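Ollthorpe Community Choir, notes from the November meeting

I'm on minutes again, so bear with me, my handwriting got worse as the evening went on. We started at 7:10 in the side room, with 17 of us plus the kettle.

Money first. We have 610 dollars in the account after paying Goddale for the hall (they've gone up again, grumble grumble). The bus for the spring trip is still unpaid and I'm to call them.

Then we got onto concert clothes and stayed there for ages! We're keeping all black, long sleeves if you've got them, and no more shiny fabric under those lights. Please try yours on before the dress rehearsal and lay it out flat the night before so it doesn't crease. Spare black things can go in the blue tub, with your name pinned inside.

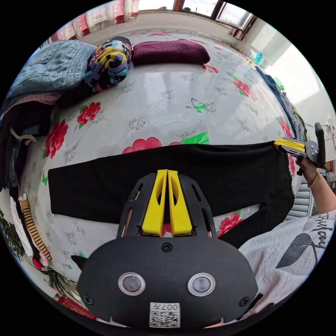
Sointu Riihimäki said she would be happy with black on the bottom and any dark color on top, and could we please vote on it now instead of in the parking lot. We voted. All black won by 2, and she took it very well.

Music: the Räsänen piece stays in, but we're dropping the second verse (hooray from the altos). Tenors want a sectional and can have the room on Sunday if they lock up after.

Ondent want our program ad by the end of the month. I said I'd write it, so send me your ideas, short ones please.

Next meeting same place, and somebody else is bringing milk.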